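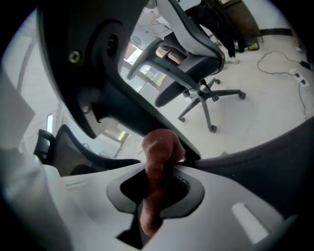 Gintarė Vanags wrote on 28 December 2023:

> Dear all, I finally sat down with the Clallden burial cards over the
> holiday and I'm stuck before I've properly begun. Half of mine give the
> name of the farm where other cards give a surname, and I can't tell
> whether I should type what's on the card or what I believe it means.
> Also, some have a second name penciled in above the first, in a much
> later hand. Do we trust the pencil? I don't want to do a whole drawer
> and then find I have to start over. I'm happy to be told there's a
> sheet somewhere that explains it all.
> Gintarė

Dear Gintarė, and hello to everybody else who is dipping into the list between leftovers,

There is a sheet, and I wrote it, and I'm sorry to say it doesn't answer either of your questions. I put it together when we were still working on the Woltden marriages, where the clerk had a lovely round hand and a very orderly mind, and everything fit neatly into the columns. Clallden is a different animal. My grandmother's people are in those drawers, so I've been going in and out of them for years, and I still get caught. Let me try to set down what I do, and then the rest of you can tell me where you do it differently (I know Ibsa does, and he may well be right).

For anyone who joined recently, we have nearly 3,000 cards from Clallden, copied out of the burial books by at least two people a long time ago. The books themselves are hard to get to, so the cards are what we have to work from. They were never meant to be searched by strangers. They were meant for somebody who already knew the valley, and who would see "Damora" on a card and know straight away which family lived up there in which years.

Damora is the farm, by the way. I mention it because it comes up so often that new people take it for a surname, and I've seen it go into online trees that way, with a whole invented clan attached to it. When a tenant left, the next tenant became "of Damora" too, and within a generation you have three families who look like cousins on paper and probably never shared so much as a cup of sugar.

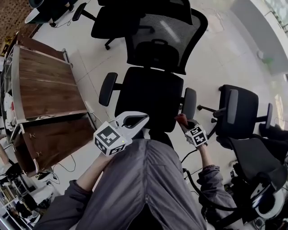

The black office chair with the mesh back and the headrest.

So, farm names first. Please type exactly what is on the card, in the order it's on the card, even when it looks silly. If it says "Anna Damora widow" then that's what goes in the first column. Your own reading goes in the notes column, and I'd love it if you'd put your initials after it, so that if I come along in January with a question I know whom to pester. I used to "tidy" as I typed, and I'm still finding my own tidying. There was a poor man I turned into his own brother-in-law with the best of intentions, and his great-granddaughter wrote me a very gracious email about it.

As for the pencil, my feeling is that it's mostly good. I've checked a fair number against the Woltden marriages, where the same people turn up as brides and grooms, and the penciled names usually agree. But they don't always, and there's one drawer, the one that starts with the H names, where I suspect a different person had the pencil. I'd type both names, ink first and then pencil in square brackets, and leave the choosing for later. It's slower, I know. You do get used to it, and after an evening or two your fingers put the brackets in on their own.

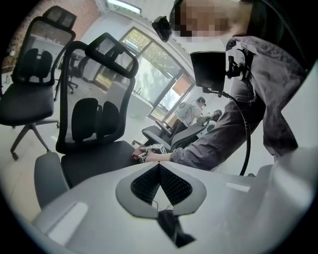
Dates and ages

Ibsa Tefera asked me a while back about the ages, and I never gave him a proper reply on the list, so I'll tuck it in while I'm at it. The age on the card is whatever the family said, and families rounded. You'll see an awful lot of sixties and seventies on the nose. Type what's there. If you find someone listed as 106, and you will, leave her at 106 and make a note. I have a soft spot for her and haven't found a baptism that would prove it either way.

Months are sometimes written as a number and sometimes as a word, and where it's a number I'd keep the number. The older hand puts the day first. The newer hand seems to have changed habits partway through, so a card reading 5/8 could be either, and the only thing to do is look at the cards on both sides of it. If the neighbors are all in early summer you have your answer. If they aren't, put a question mark and move along, please, and don't lose a whole evening to it the way I did.

Causes of death are a separate matter, and I'd rather hear from the group before I say anything firm. Some of the words are local, and one or two are frankly unkind by today's standards. I lean toward typing them as written, but I'd like people who have family on those cards to speak up first. Write to me off the list if that's easier. 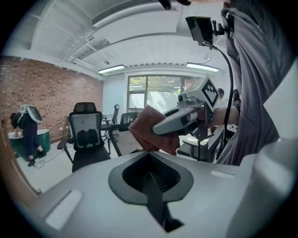
Should a card be typed again if it looks like a duplicate? Type both and put the number of the other card in the notes, because the two copies often differ by a word.

I had a good example of that just this month. Two cards for the same child, same day, same farm, and only one of them gives the mother's name. If I'd skipped the second I would have lost her altogether, and she turned out to be the link to the Phuthong marriage that Gintarė was puzzling over last spring. (Gintarė, I still owe you a scan of that one. It's on my desk under a tin of shortbread and I'll send it this week.)

I'm going to rewrite the sheet with all this in it, and I'd be grateful if people would send me the odd cases they've run into, the more awkward the better. Batches of 400 seem to be comfortable for most of us, but if you'd like a smaller one do ask - there's no race on, and I'd much prefer a short batch done happily to a long one that sits in a drawer making you feel guilty. Ibsa, if you have your list of farm spellings in any shape at all, would you post it? It doesn't need to be pretty.

Warm wishes to all of you, and keep the cards away from the cranberry sauce.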